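Pantry Jars README

Last updated 16 September 2024

Hi, and welcome to the folder. I started it in July as a list for myself, of which jars I own and what goes in them, and then it grew into a set of notes on filling, closing and storing dry goods in glass. If you came for the spreadsheet, it's jars.csv. If you came for the photos, they're in the photos folder and sorted by job (lids, filling, labels). Everything else is in this file, in more or less the order I wrote it.

What's in the table

There are 36 rows, one per jar. Each row has a nickname, the capacity in milliliters, the kind of lid, what I keep in it, and a free text column called "gripes" which is my favorite part! Capacities go up to 3,000, and that one is for rice. The 2,000 jars are the ones I reach for most, big enough for a full bag of beans with some room left over for a scoop.

I named the jar families after whatever came into my head. Plavetti are the tall straight ones, Purnau are the squat ones with clamp tops, and Prolleo is everything with a screw cap. If a nickname says Cárdenas, it's a jar I keep for beans and nothing but beans.

Lids

I filled in the lid column last and it took me longest, mostly because I kept changing my mind about what to call things. I settled on "screw", "clamp" and "drop-in". Drop-in means a solid lid with a narrower ring on the underside that sits down into the mouth of the jar, and a knob on top to lift it by.
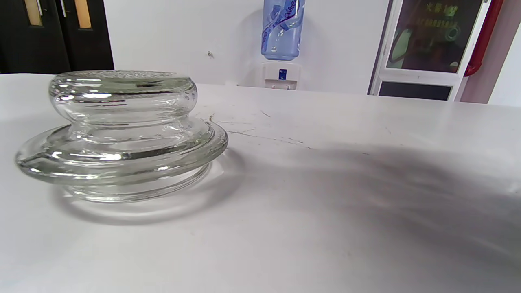 Clear glass drop-in lid, knob up, standing on its base ring.

I like drop-in lids a lot for things I open every day. You get a nice fat knob, there's no thread to collect flour, and you can put the lid down on the table with the ring underneath and it stands there quite happily. What I don't like is that a plain glass ring with no gasket isn't much of a seal, so in my kitchen brown sugar and crackers go in the clamp jars. Put the lid well back from where you're pouring, too. I've clipped one with my elbow and I still think about the noise.

If you have a lid that doesn't fit any of my three words, put "other" and describe it in gripes.

Filling

My routine for beans, after plenty of sweeping up: pick them over in a bowl first, pull out anything shriveled or stony, then pour from the bowl into the jar through a wide-collar funnel. A bag straight into the jar is quicker until it glugs, and then you have beans under the stove till spring.

Tip slowly at first and let the beans find their way down before you lift the bowl any higher.

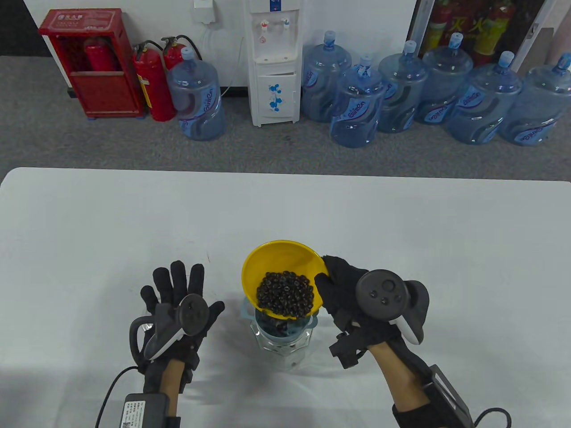 Small beans are the easy ones. Big flat limas like to bridge across the neck of the funnel, and a little shake usually sorts them out (a chopstick if it doesn't). Stop before you reach the bottom of the funnel, or you'll lift it off and get a little landslide over the shoulders of the jar. Ask me how I know.

Flour gets its own funnel. I don't rinse between flours, I just wipe.

Known gaps

There are 14 rows with no capacity yet. I meant to measure those with water and a kitchen scale but they're all full of pasta at the moment.

The "contents" column is whatever was in the jar on the day I typed it, so lentils may well be popcorn by now.

Using this

Copy it, change it, delete my gripes and add your own. If you rename the jar families, change them in labels.txt as well or the label sheet comes out blank.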